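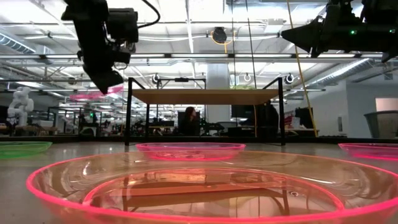 Sorting bowls and a two-arm cell, Edside hall, Prakville.

Two-arm sorting at Edside is the automated matching of small parts into dishes, by color, at the Kvaran works in Prakville. Formerly hand work. Known on the floor as "the table."

Background
Hand sorting ran in two shifts with 32 sorters. Paid by tray until Detura took over the contract, hourly after that. Complaints mostly wrists and eyes. A first trial of the arms covered 2371 trays, results never fully published.

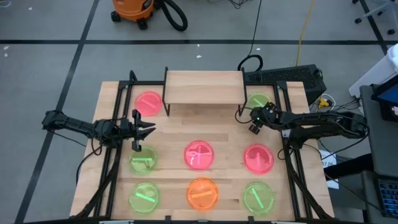
Job content changed more than headcount. Six sorters moved to cell tending: loading, clearing jams, checking finished trays. Others went to packing or left, figures differ. Tending is done standing, with a lot of waiting, and several workers have called it duller then sorting. Checking is quick when stick and dish share a color, green in green, orange in orange, and a tender can do it without picking anything up. Mixed trays are slower. Cables are a separate sore point, both arms carry them and power strips sit near the tables, so sweeping got added to the tender's duties without extra pay. Rianne Dierckx, shift lead, raised this in December. Unresolved.

Training
113 hours, part of it unpaid at first. Course written by Katsuhiko Kudo, later shortened. Zoi Michailidis argued that older sorters were passed over for places; managment disputed it.

See also: Piece work; Cell tending; Kvaran works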